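How to get stiff towels soft again (and which advice to ignore)

Filed under: Laundry, Household
Comments (16)

Every few months somebody sends me a link promising hotel towels from a single cupboard ingredient. Vinegar, soda crystals, tennis balls, a spoon of salt, a night in the freezer. I've tried most of them over the years and I remain hard to impress. Some do a little. A couple do harm. The freezer one does nothing that I could detect except leave you with a cold towel.

What follows is the routine I've settled on at home in Erkcombe, where the water is hard enough to fur a kettle in a fortnight. If yours is soft you may be able to skip half of it.

What you need

Your stiff towels
A washing machine you can set to 60 degrees
Ordinary detergent, powder for preference
Soda crystals, the plain sort with no scent
A line, an airer or a dryer

First, work out what's wrong

Stiff towels usually have one of three things the matter with them. There's too much detergent left in the loops, there's limescale from the water, or there's a coating of fabric conditioner. Often it's all three on top of each other. Worn-out cotton is a fourth possibility, and no recipe will put back loops that have gone down the drain.

Fill a washing-up bowl with warm water and drop in a clean, dry towel. Swish it about for a minute. If the water goes slippery or a froth comes up, you've got old detergent in there. Then take another one and drip water on it from a spoon. If the drops sit on the surface like rain on a car bonnet, suspect conditioner.

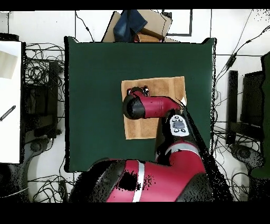 Hartmut Bauerfeind, who used to run a launderette and has firm views, told me that he could tell conditioner by smell alone with his eyes shut. I don't believe him, but the spoon test is his and I've found it sound.

Step 1. Stop using conditioner

I know what the bottle says. It says soft, and the towel does feel soft for a while, in the way that a waxed table feels smooth. It also gets worse at drying you. Leave the conditioner off for good where towels are concerned. Keep it for shirts if you like the smell.

Step 2. The stripping wash

Load the machine half full. Towels only -- no socks tucked in to save a wash. Put a small cup of soda crystals straight into the drum and no detergent at all. Check the care label before you go any further, as some dyed towels won't thank you for 60 degrees and a few won't thank you for soda either.

Run the full cotton cycle. Skip the quick one, the eco one, and anything with a leaf on the button. If you can see suds through the door during the final rinse, run another rinse. Mine needed two extra the first time, which tells you how heavy-handed I'd been with the powder.

Step 3. Vinegar, maybe

This is where the internet and I part company. White vinegar in the rinse will shift a bit of limescale, and in hard water I have noticed a difference on the very worst towels. On the others I couldn't tell. It also isn't kind to rubber seals if you do it every week, so check what your machine's handbook says and don't make a habit of it. Never let it anywhere near bleach.

Don't put vinegar and soda crystals in together, either. They cancel each other out with a lot of fizz, and the fizz is why people film it.

Step 4. Shake, then dry

Take each towel out and give it a proper shake by the short end, six or seven good cracks, before it goes on the line. Shaking lifts the loops, and a towel that dries with its loops flattened will stay flat and scratchy. I'd put this above everything else on the page for effect, and it's free.

A line with a breeze is best. A still, hot August afternoon is worst, and a radiator is nearly as bad. If you have a dryer, ten minutes at the end on low does more than an hour on high. As for dryer balls, I bought a set of Vodamero ones from Alley on the high street and ran loads with and without. I'd struggle to tell you which was which.

Step 5. Fold and put away 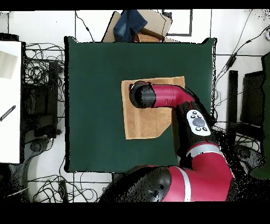 Tan towel, folded, on a green table top.

Wait until the towel is bone dry. Feel along the hem, where the fabric is doubled and holds damp longest. Fold in half lengthways, then in half again, and then in thirds if your shelf is shallow. People get very worked up over which way the edge faces. It makes no difference to the towel.

What does matter is not cramming the pile. Leave a hand's width above it and put fresh ones at the bottom so the same pair doesn't take all the wear.
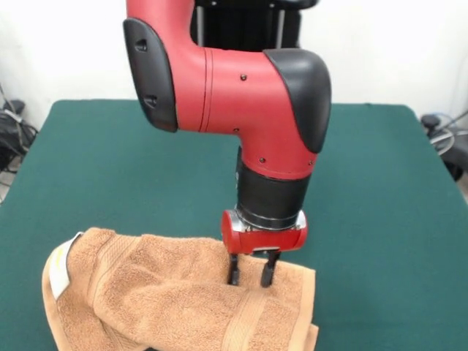

Folded terry cloth in tan-brown.

How often?

I strip mine twice a year. One website told me every fourth wash, and it happened to sell soda crystals. In between, use less detergent than the scoop suggests. I cut ours by half and have yet to notice a dirtier towel.

When to give up

Hold the towel up to a window. If you can see daylight through the middle, or if the loops have gone bald in patches, no amount of soaking will bring it back. Cut it up for cleaning cloths.

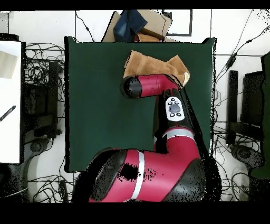

Photo: Detlef Steinbach

I've a Böttcher bath sheet that has lasted 11 years, and a much dearer one that was a floor cloth after two. Price didn't help me choose and neither did thread count. Weight is a slightly better guide, though a heavy towel takes an age to dry in a small bathroom, and a towel that never dries will smell whatever you wash it in.

If yours already smells, do step 2 twice and clean the machine's filter and drawer while you wait. The drawer is very often the culprit. Ours came out with a grey jelly along the back that I won't describe further.

Next: getting candle wax out of a tablecloth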